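Farkardale Community Supper Club
Minutes of the February meeting, held in the upstairs room at 7 in the evening

Guðlaug Laxdal welcomed us all in out of the sleet and thanked those who had brought cake, which was passed along during the first item and rather slowed it down. The minutes of the last meeting were read and agreed, with one correction: it was the small oven that needed a new door seal, and the large one is fine. 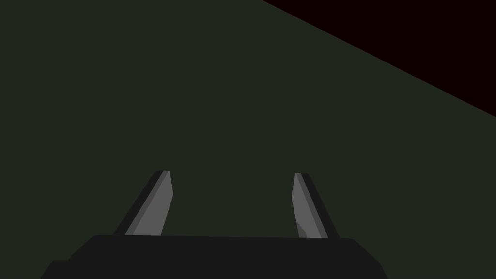 MATTERS ARISING

The door seal has been ordered from Gavonent and should arrive before the next supper. Ms. Steinarsdóttir has very kindly offered to fit it herself, and we were all delighted to let her.

The lamb stew supper brought in 36 guests, our best turnout of the winter, and there were many kind words about the rye bread. A few people at the far end waited 20 minutes for their second helping. It was agreed to serve from both ends of the room next time — Guðlaug will draw up a plan of who stands where.

SPRING SUPPER

We had a long and very pleasant talk about the menu. Fish soup was the favorite, with a bean and barley soup for those who don't eat fish, and rhubarb cake to finish if anyone still has rhubarb in the freezer. Places will be held to 40. The Fumberg choir has asked whether it might sing between courses, and we said we would love that, so long as they keep it to three songs and eat with us afterward.

Tickets stay at the same price. There was some feeling that children under ten should come free, and after a bit of back and forth this was agreed.

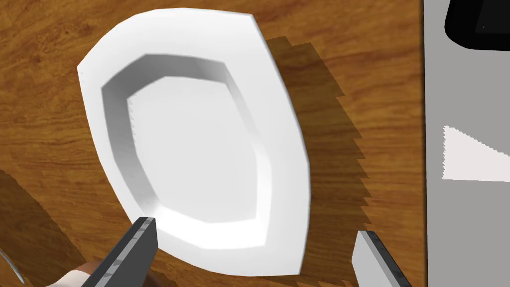 Question from the floor: Do we need to book ahead for the spring supper, or can we just turn up?

Reply: Please book, by the notice board or by calling Guðlaug in the evening. Any places left over will be given out at the door.

ANY OTHER BUSINESS

The aprons have come back from the wash and 22 are folded in the hall cupboard. If you have one at home, please bring it along next time.

The meeting closed at 8:40, and the last of the cake went home with the choir.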